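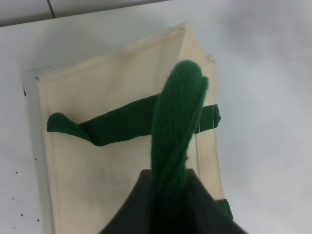 By Keith Tapsell | Out and About | Members' newsletter, April

So I finally got over to the Brudine open house, and I've been boring my family with it ever since! A bunch of you asked me to write it up, so I'm going to try and get it all down while I can still read my notes (I took them on the back of the parking slip, which was a mistake).

If you haven't been out there, Brudine has the long low building behind the old Pelitz warehouse, and you have to go in by the side door next to the loading dock. I went to the front and stood there for a while like a package. Anyway, doors opened at 11, there was coffee, and there was a sign-in sheet and a bowl of those strawberry candies that I thought they'd stopped making.

They had several things going in different corners, but the one I parked myself at was the tote bag table. You've got a robot arm, a plain white tabletop, and a canvas bag with dark green handles lying on it. The job is handling the bag. That's the whole job, and I could have watched it until supper.

I used to be in packaging, back when I was at Manurung, and we had machines that could put 30 boxes a minute on a pallet without blinking. Boxes are easy. A box is the same shape when you let go of it as when you picked it up. Cloth is a different animal – you touch one corner and the other corner moves, and then the handle flops over, and now it's a new problem. We never even tried to automate the bagging line. We just hired more people and bought them better stools.

The fellow running the table was Eugeniusz Wieczorek, and he was very patient with me, considering I asked him the same question about three different ways. What I wanted to know was how the thing knows where the handle is. He told me there's a little camera riding on the arm, right down by the gripper, so the arm gets a close-up of whatever it's working on. They had that view up on a monitor, turned so the visitors could see it too. From up there the bag pretty much fills the screen, with the black gripper poking in at the bottom, and you find yourself leaning to one side as if that would help.

He also said that straps are what give them the most grief. A strap can lie flat, twist, curl back on itself or hide under a fold, and it's still the same strap. Their current batch of practice runs was up to 223 when I was there, and he keeps a notebook with a line for each one. I asked to see the notebook and he let me! Mostly it says things like "bag turned left, strap under" in very small handwriting. My kind of reading.
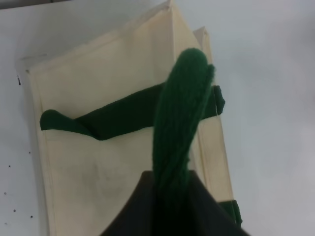 Page last changed: April, 4:18 p.m.

You get a good look at one green handle lying across the canvas there, with its left end curled around in a fat loop, and the fuzzy green piece standing up over it out of the gripper. I like how rumpled the bag is. It's a bag like the ones in the back of my car, creases and a few gray smudges and all, and I told Eugeniusz I was glad to see they hadn't ironed it for company. He said he doesn't own an iron.

One thing I hadn't expected was how quiet it was. I was all set for whirring and clanking and I'd even brought my earplugs (you know me). You could carry on a normal conversation right beside the table. There was a boy in front of me, maybe seven or eight, who wanted to know if it could pack his school lunch, and he got a proper answer, too. Soft things like sandwiches are hard for the same reason bags are hard. He seemed satisfied with that. His grandmother wanted to know about folding fitted sheets and was told to come back in a few years.

Then I had a second coffee and looked in on the Meleo room, where they had a slide show on shelf-picking. It was fine, but the chairs were the folding kind and my back gave out after 18 slides, so I went back to the bag table and stayed until they started putting the coffee away.

They're planning to do this again in the fall, probably October, and I'd like to get a carload together. I can take four if nobody minds the dog blanket. Wear a sweater, the air conditioning is fierce, and use the side door! If you want in, leave me a note in the usual box or catch me after the next meeting, and if you've got a question for Eugeniusz, write it down and I'll bring the list along with me.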